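27 December 2018

Quiet in the workshop with half of us still away, so I've made a pot of tea and sat down to write up where we are with the comment sorter, partly for Bhavana, who comes back to it cold, and partly because my own memory of November is already going soft at the edges.

The question we set ourselves, for anyone picking this book up in the middle, was whether a pile-on looks different from an ordinary busy thread early enough for a moderator to do something useful. Nzioka let us have the old threads from their community boards, names stripped out and swapped for made-up ones, and Godfrey pulled 322 of them into the Grodden database before he went off. Each thread is cut after the first 100 replies. Anything beyond that we agreed not to look at while labelling, and I have been good about it, though there was one about a village bakery's opening hours where I very nearly peeked.

Labelling first. Olaia and I have both done the whole lot now, separately, using the sheet from the last page. We used three labels: "ordinary", "heated" and "pile-on". I still think "heated" is doing too much work. It has ended up holding proper two-sided rows (football, parking, the endless one over whether you rinse tins before recycling them) together with threads where one person is being told off by everybody, but fairly politely. Olaia puts the polite tellings-off under "pile-on" and I don't, and most of our disagreements come down to that. We had a long and very friendly argument about it over the phone and neither of us budged. Her point, which I'll set down fairly as she'll read this, is that being told off by eighty polite strangers is still being told off by eighty strangers. Mine is that if the label catches every thread where somebody is plainly wrong about something, the moderators will switch the thing off inside a fortnight.

Chepkoech suggested we stop arguing over the name and write down two separate things for each thread: how many people are talking to one person, and how nasty they're being. I rather wish we'd done that to begin with. It means going back through everything, but I've tried it on a small batch and it goes quicker than you'd think once you aren't agonising over the in-between ones.

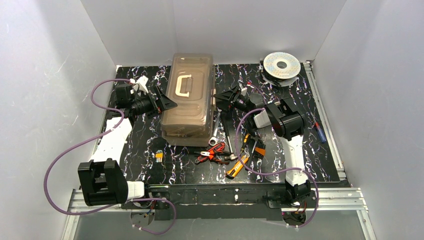

Now the sorter itself. The version running on Birkatano looks at the gaps between replies, how many of them answer the first poster directly, and how many come from accounts that have never posted on that board before. No words at all, which was Godfrey's idea, and I was doubtful, but it does better than the word list did. The word list was hopeless with sarcasm. It passed "oh well done you, what a lovely human being" as friendly every single time, and it got terribly worked up over a thread on killing slugs.

The newcomers measure is the one I'd keep if I could only keep one. When a post gets shared somewhere else, people arrive who have no history with the board and no reason to be gentle, and you can see it in the account column well before the language turns. There is a snag, though, and I want it written down before I forget: Nzioka's boards had a sign-up drive in November, so any thread from those weeks is full of new accounts for perfectly cheerful reasons. The sorter marked a thread of Christmas cake recipes as a pile-on. I've put those threads to one side in a folder called "cake" and Beatrice is going to ask Nzioka whether they can tell us the sign-up dates, which would let us treat them properly.

Small bug, fixed this morning: replies that had been edited were being given the time of the edit instead of the time of posting, so a few threads appeared to have long silences followed by a great rush at the end. Anyone with results saved on their own machine from before today should throw them out and run it again. Sorry, Godfrey, I know you had a nice chart.

I also had a kind message from the people at Vikgate, who run a much bigger board and would like to see what we've got. They've offered 200 more threads, all of them from hobby groups. I've said yes please, but that we'd want the same rules on names as before, and that we won't pass anything of Nzioka's along without asking. Beatrice, could you look over my reply before it goes? It's in the drafts and it is too long, as usual.

To do, in no special order:
Relabel everything the Chepkoech way. Olaia to start from the top, me from the bottom.
Rewrite page 2 of the label sheet, where the wording about jokes contradicts itself.
Get the sign-up dates.
Try cutting threads much shorter and see when it falls over. My hunch is that it holds up well for a good while and then goes all at once, but that's only a hunch.
Ask Bhavana whether the moderators would want a warning on screen or a note by email. I keep assuming the first – and I've never moderated anything bigger than a choir mailing list.

Backups done, copy of the new labels is in the shared folder. Milk in the fridge is fresh, the other one isn't.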